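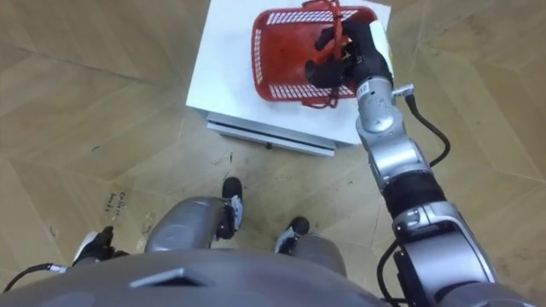 Accueil | Tickets | Base de connaissances | Matériel | Mon compte

Ticket 3423 : Main Urkus, la prise d'anse lâche au levage
Statut : résolu (avec réserves)
Catégorie : préhenseurs / comparatif
Priorité : normale, puis haute, puis normale
Ouvert le vendredi 11 octobre

Description du problème

Nous comparons deux préhenseurs sur le bras droit de l'humanoïde : la pince deux doigts Kidano, qui équipait le robot jusqu'ici, et la main multidoigts Urkus, qui coûte nettement plus cher et dont la plaquette promet une « dextérité naturelle ». La tâche de référence est modeste. Le robot s'approche d'un meuble bas, prend par l'anse le panier rouge ajouré posé dessus, le soulève, attend sept secondes, le repose.

La Kidano y arrive. Sans grâce, en serrant l'anse comme un huissier serre un dossier, mais elle y arrive. La main Urkus ferme les doigts autour de l'anse avec une élégance indiscutable, signale « prise confirmée » au contrôleur, puis laisse filer le panier dès que le poignet monte. Le contrôleur, lui, reste persuadé de tenir quelque chose pendant toute la durée de l'attente. Il repose ensuite très délicatement le vide.

Configuration

Bras : droit, poignet d'origine, bride adaptatrice Stirby
Contrôleur : Chan, micrologiciel de la livraison
Main : Urkus, paramètres d'usine
Charge : panier plastique lesté à 700 g
Essais : 16 par préhenseur, même position de départ
Caméra : celle de la tête, aucune caméra au poignet

Résultats au moment de l'ouverture

Kidano : 16 prises tenues sur 16.
Urkus : 7 prises tenues sur 16.

Nous avons refait la série Urkus après redémarrage complet. Même score, pas les mêmes échecs.

Réponse du support, premier échange

Bonjour,
Merci d'avoir contacté l'assistance. Pouvez-vous confirmer que la main est bien alimentée et que l'objet à saisir se trouve à portée du bras ?

Notre réponse

Bonjour,
Nous confirmons les deux points. L'objet est à portée, puisqu'il tombe de la main.
Ci-joint le journal du contrôleur. À noter que le courant des moteurs de doigts monte normalement à la fermeture, se stabilise, puis chute d'un coup au moment où l'avant-bras se lève.

Réponse du support, deuxième échange

Merci pour ces précisions. La chute de courant évoque une coupure momentanée. Merci de vérifier le câble au poignet, en particulier le rayon de courbure près du connecteur.

Journal d'intervention

Étape 1. Câble.
Le câble noir sort du petit connecteur blanc, en haut du poignet, fait une boucle vers l'extérieur et redescend le long du bras. Bras baissé, rien à redire. Bras tendu vers l'avant, la boucle est belle, presque décorative. Nous avons débranché, nettoyé, rebranché, puis secoué le connecteur à la main pendant une fermeture. Aucune coupure. Nous avons quand même redonné un peu de mou entre le poignet et la bande noire de l'avant-bras, parce que le support l'avait demandé poliment.
Effet sur le taux de réussite : nul.

Étape 2. Bride adaptatrice.
Soupçon de jeu entre la bride Stirby et le poignet. Les vis étaient au couple. L'une d'elles l'était même beaucoup trop, ce dont le monteur, anonyme à ce jour, peut être fier. Desserrage, resserrage en croix. Aucun jeu mesurable.
Effet : nul.

Étape 3. Objet.
Le support suggère que l'anse est « hors spécification ». Elle est fine, c'est vrai, et arrondie. La documentation Urkus ne donne pas de diamètre minimal, mais montre la main en train de tenir une balle, une autre balle et une pomme. Nous avons enroulé du ruban adhésif sur l'anse pour l'épaissir : toutes les prises tiennent. Ruban retiré, le problème revient. Première information utile de la journée.
Nous ne considérons pas le ruban comme une solution. Le comparatif porte sur des objets ordinaires, et les anses ordinaires sont fines.

Étape 4. Approche.
En repassant les essais un par un, on remarque que la main arrive au-dessus du milieu du panier et que les doigts, en se refermant, peuvent s'appuyer contre l'intérieur. Le contact avec le plastique fait monter le courant. Le contrôleur Chan lit cette montée, en conclut que la prise est faite et arrête la fermeture. L'anse est donc entourée, mais pas serrée. Dans les essais réussis, les doigts se sont bloqués sur l'anse avant de toucher autre chose.
La Kidano, avec ses deux doigts et son absence totale d'ambition, n'atteint jamais l'intérieur du panier.

Étape 5. Pose des pieds.
Question du support : le robot pourrait-il être trop près du meuble ? Nous l'avons reculé légèrement, pieds toujours orientés vers le meuble. Le bras travaille alors plus tendu et l'épaule proteste dans le journal par une série d'avertissements jaunes. Le taux de réussite ne bouge pas. Remis à sa place.

Étape 6. Seuil de détection.
Le paramètre d'usine arrête tous les doigts dès que l'un d'eux rencontre une résistance. Il existe un mode où chaque doigt s'arrête pour son compte. Il figure dans une annexe du manuel, sous le titre « Divers ». Activé.
Nous avons aussi relevé le point d'approche pour que les doigts passent au-dessus de la zone qui fâche.

Résultats après l'étape 6

Urkus, mode par doigt seul : nette amélioration, encore des lâchers quand le pouce arrive en retard.
Urkus, mode par doigt et approche relevée : 16 sur 16.
Kidano, aucun changement : 16 sur 16, comme d'habitude, sans commentaire.

Réponse du support, troisième échange

Bonjour,
Nous sommes ravis que votre problème soit résolu. Le comportement observé est conforme au fonctionnement attendu du produit. Souhaitez-vous clôturer le ticket ?

Notre réponse

Bonjour,
Nous prenons note que lâcher le panier est conforme. Avant clôture, trois demandes :

1. Sortir le mode par doigt de la rubrique « Divers ».
2. Ne plus envoyer « prise confirmée » quand le courant retombe au levage. Le signal existe dans votre journal, il suffirait que quelqu'un le lise, de préférence le contrôleur.
3. Indiquer un diamètre minimal d'objet, même peu flatteur.

Réponse du support, quatrième échange

Le point 1 est transmis à l'équipe documentation. Le point 2 est prévu dans la mise à jour de décembre. Le point 3 est à l'étude.

Note interne pour le comparatif

Ne pas comparer les deux séries d'origine telles quelles : la Kidano tournait avec une approche réglée pour elle de longue date, l'Urkus avec celle de la Kidano. C'était injuste et c'est nous qui l'avons fait. Les tableaux sont à refaire avec une approche propre à chaque préhenseur.

Sur l'anse fine, égalité. Pour la durée de réglage, l'avantage va à la Kidano, d'une bonne journée de travail. Pour la suite (poignées de tiroir, bouteilles, chiffons), l'Urkus devrait reprendre la main, pardon. La série tiroir est bloquée tant que le contrôleur Chan n'accepte pas deux profils de force dans la même séquence, voir ticket séparé.

Laisser le mode par doigt activé. Il se désactive à chaque coupure d'alimentation, sans prévenir. Ligne ajoutée au script de démarrage.

Statut passé à « résolu (avec réserves) ». Le formulaire ne proposait que « résolu », les réserves ont été saisies dans le champ prévu pour le numéro de téléphone.

Tickets similaires
Urkus : le pouce se ferme après les autres doigts
Contrôleur Chan : profil de force unique par séquence
Bride Stirby : couple de serrage recommandé
Kidano : usure des patins en caoutchouc
Avertissements jaunes à l'épaule, bras tendu
Urkus : paramètres perdus après coupure d'alimentation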